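Quick answers for people joining the cup-and-bowl collection at Ernstead. Wrote this between shifts, will tidy later. If something's missing, ask Vignesh Suvarna or me (Loïc).

## Before you start

**What are we collecting?**

Short demonstrations. You do a small tabletop job with the hand-held gripper, the gripper records it, the policy trains on the recording. Target for the Sikley set is 2,000 accepted episodes. We're at 439.

**Do I need robot experience?**

No. Steady wrist helps. So does patience.

**How long is one episode?**

As long as the job takes, up to 20 seconds. Over that, it gets dropped automatically. Don't rush to beat the limit, just start over.

**How long is a shift?**

Two hours, with a break in the middle. Take the break. Tired hands make jerky data and we can tell from the plots.

**Where do I log in?**

Laptop by the door, Basgate project, your own initials. Not "test". We had a whole afternoon of "test" in May and had to throw it out.

## Doing the job

**Which job do I do?**

Whatever the prompt sheet says for your block. Lift, move, set down, turn over, nest one in another. One job per episode. If you feel like fixing something else on the table halfway through, don't.

**Where do the objects start?**

Different place every time. Upside down is fine, on its side is fine, near the edge is fine. If you catch yourself putting things back in the same spot, mix it up.

**Can I reset with my free hand?**

Yes, between episodes. Stop recording, reset, start recording. A hand moving things around mid-episode teaches the model that objects move by themselves.

**How fast should I move?**

Slower than feels natural. Approach slow, close slow, then you can speed up a little on the carry. Slow again at the end.

**What does a good grasp look like?**
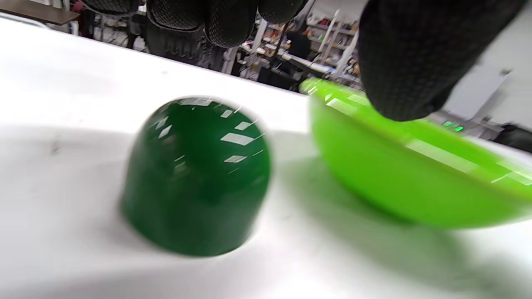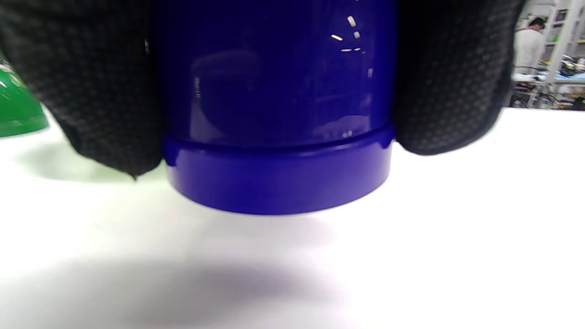
Start with the pads, both of them, same moment if you can. One pad landing early shoves the object sideways and you end up chasing it across the table. Straight-sided things are the easiest to learn on: with the blue container the pads press in from opposite sides and the base is clear of the table, so there's a gap you can check for when you review your own clips. Bowls are harder. The rim is the obvious place to go for and it tips if you push down on it. Squeeze, don't push. Pause a beat once it's off the surface, then carry.

**Can I grab from the top?**

If the sheet says so. Otherwise sides.

**I dropped it. Delete?**

Keep it if you picked it up again inside the same episode, and tag it "recovery". We want those, Quiroga asked for more of them actully. If it rolled off the table, stop and discard.

**What if another object gets bumped?**

Fine, as long as the job still gets done. Tag "contact".

## Shiny stuff and lights

**The plastic is full of reflections. Problem?**

No. Leave the overheads on. The model has to cope with glare sometime, may as well be now. Please don't move the table to get rid of it.

**Blurry frames?**

Some blur is normal on a fast wrist turn. Blur through the entire clip means you're going too fast. Reject rate on the first batch was 18 percent, mostly this. So 82 percent kept. Would like better.

**Do people in the background matter?**

Not for training. Carry on working as usual. Just don't lean over the table while someone's recording.

**Should I wipe the table?**

Start of shift, dry cloth. Small smudges can stay. No spray near the gripper.

## When things go wrong

**Tracking lost?**

Tool beeps twice. Discard that episode, hold the gripper still over the middle of the table, wait for one long beep, go again. Three losses in a row = get Vignesh.

**Pads slipping?**

Check for dust first. If the texture is worn smooth in one spot, swap the pad. Spares in the drawer under the laptop, write it on the swap list so we know wich tool it was.

**Episode count didn't go up?**

Uploads run late. Check again at 6 pm before you panic. If it's still wrong send me your initials and the block number.

**I labelled the wrong job.**

Easy fix. Don't re-record. Put the episode number and the right job in the notes column and I'll change it.

**Can I use clips in my own project?**

Ask first. Probably yes for anything inside Ernstead, no for anything that leaves the building until the Sikley set is signed off.

**Who decides what gets rejected?**

Script does the first pass, Vignesh does the second. If you think he got one wrong, tell him the episode number. He does change his mind.

— Loïc Lemaire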